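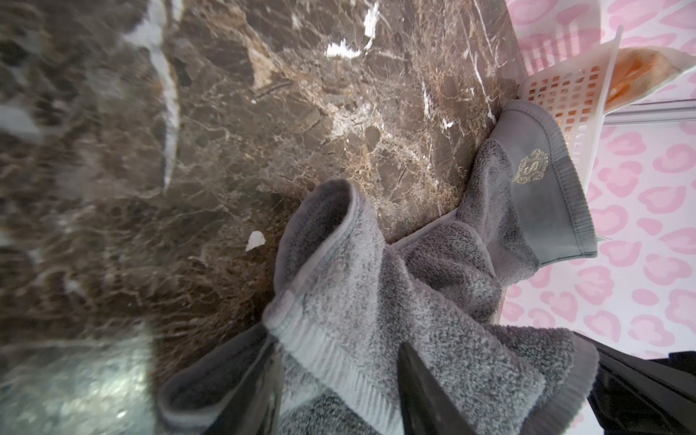
Serneo, March 2026

Flornano, the laundry and linen service on the east side of Serneo, has handed part of its towel work to robot arms, and the people who used to do that work are now doing other jobs in the same building. The company says no positions were cut when the change was made in January.

The arms pick up crumpled towels one at a time with a two-finger gripper and put them in baskets for the folding tables. They come from Vuralum, which leases the equipment and sends a technician when an arm stops. Flornano has five of them. They handled 839 towels on their best shift so far, according to the company's production sheet.

Sorting by hand was the job most new hires started with. It meant bending over a pile for most of a shift, and the company had trouble keeping people in it. Five employees have moved from sorting to folding, stain treatment and customer orders. Their hourly pay stayed the same, and those who completed the training for the new equipment received a one-time payment of $300.
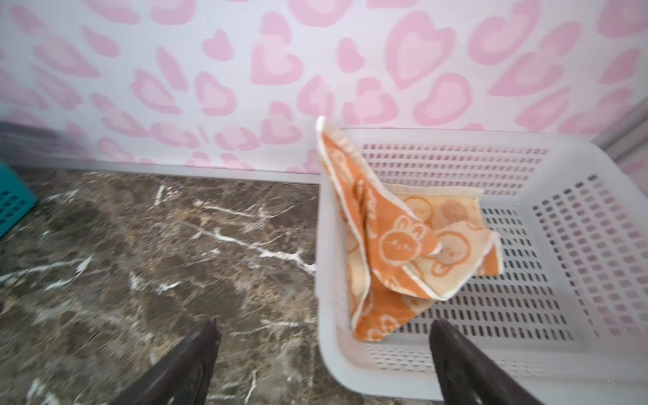 Towels are a harder item for a machine than boxes or bottles. They never lie the same way twice, and a gripper can catch two at once or take hold of a hem and lose it. When that happens, an arm tries again, and after repeated misses it signals for a worker. Employees said the signals came constantly in the first weeks and are less frequent now. Thick bath sheets still cause most of the stops.

Opinion on the floor is mixed. Several workers said their backs feel better and that they like having more than one task in a day. Others said the new routine is lonelier, with fewer people standing together at the sorting area, and that the pace at the folding tables has gone up. Flornano has added a second short break for folders on the afternoon shift.

The company's smaller shop in Vương still sorts everything by hand. Management said it has no plans to put arms there this year, as the shop handles mostly shirts and table linen. The lease with Vuralum comes up for review next January, and employees will be asked for written comments before it is renewed.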